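Culstead Lens Notes – README

Version of Jan 12, 2024

This folder has the lens and lighting notes from the shooting of Bavach, a television series in one season. The notes were typed from the paper sheets of the camera department. Each line is one setup, with the lens, the stop, the filter and the color temperature.

What is inside

There are 9 files, one for each episode, and more than 2,000 lines in total. The columns are separated with tabs. Focal length is always in millimeters. Where the second unit worked with other lenses, the word "unit2" is in the last column – please do not mix these lines with the main ones.

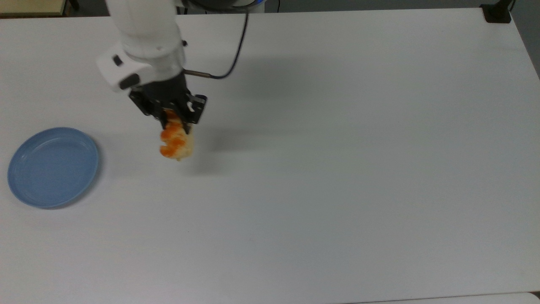

Known problems

Episode two was shot on two stages at the same time, so the setup numbers repeat. Use the stage letter together with the number. In the night exteriors of April, the filter column is often empty. It means that the sheet was not filled in, and a filter could still be used.

How to cite

Please write "Culstead Lens Notes, Jakovari archive". Corrections are welcome, with the episode and the setup number.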